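Tabletop Manipulation Practice Group
Minutes of the working meeting, Lurkesby site
June 2025
By Ruairí Cullinane

Chair: Valentina Rivadeneira. Minutes: Ruairí Cullinane. Representatives of Tromville and Fothergill attended by phone.

1. Minutes of the previous meeting

The March minutes were accepted with one correction. Under item 4, "stop category" should read "stop time." The open action on cable routing was carried over to item 5.

2. Scope of the code of practice

V. Rivadeneira reported that the draft still mixes two kinds of rule: those that protect the operator and those that protect the quality of the recorded episodes. Tromville asked for the two to be separated, so that an auditor can read the first part alone. Agreed. Part A will cover persons and equipment. Part B will cover layout, resets and labeling. Where a rule serves both purposes it goes in Part A and is referenced from Part B.

Fothergill asked whether mobile bases are in scope. They are not. The code applies to fixed arms on a bench or frame, one or two arms per station.

3. Speed limits in shared reach

The draft sets a lower joint speed whenever both arms may enter the same volume. Tromville considered the limit too strict for sorting tasks. R. Cullinane noted that of 621 episodes reviewed at Lurkesby under the old limit, 34 ended in a protective stop, and that most of the stops were logged with both grippers over the same container. The log does not record which arm moved second, so the cause can't be assigned.

Decision: keep the draft limit. The controller log is to record arm order at each stop from the next software release. The limit may be reviewed once 100 further episodes are available.

4. Separation between grippers

Clearance is to be measured between the outer surfaces of the gripper bodies, including any cable loop, and not between the fingertips. The minimum is 70 mm during free motion. Handover tasks are exempt if the task sheet says so before the session begins. Fothergill wanted the exemption approved per task by a second person. No agreement was reached – the text stays as drafted, with Fothergill's comment attached.

5. Cables and floor area

Text agreed for Part A:

5.1 Cables crossing the floor inside the marked area shall be covered or fixed down.
5.2 Power connectors shall be kept off walking routes.
5.3 Drinks shall not be placed on the work surface or on the desk beside it. A lower shelf is acceptable if the bottle is closed.
5.4 Floor tape shall be replaced when an edge lifts.

Tromville questioned 5.1 for extension cords used for less than one shift. The rule was kept without exception.

6. Object layout and resets

Clulel, the scheduling tool used at two of the sites, generates a start layout for each episode. Operators have been correcting these by hand when an object lands too close to a bin wall. V. Rivadeneira said hand corrections are acceptable only if they are logged, as the layout file otherwise no longer matches the table. Agreed for Part B, with the following wording: "Any object moved after the layout is issued shall be recorded before the arms are enabled."

There was a short discussion of thin objects. Pens and pencils roll during resets, and the present tolerance on orientation is hard to meet. The tolerance will be widened for round objects only.

7. Actions

R. Cullinane – split the draft into Parts A and B and circulate.
V. Rivadeneira – request the arm order field from the controller supplier.
Tromville – send stop logs in the same format as Lurkesby.
Fothergill – written proposal on handover approval.

8. Annex to Part B: start states

The annex will define what counts as a valid start state for sorting tasks, and each site is to check its own stations against it before the next meeting. An object resting on the rim of a container, as with the pink eraser on the blue bin, is to be classed as neither inside nor outside and given its own label, "on edge." An object lying fully within a tray, such as the yellow pencil, is classed as placed and shall not be counted as a remaining target. Labels are assigned by the operator from the overhead or side view, and a doubtful case is marked for review. Tromville asked that "on edge" be allowed at the start of an episode but not as an end state. Agreed.
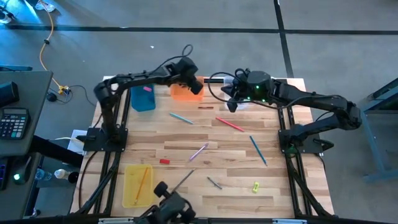
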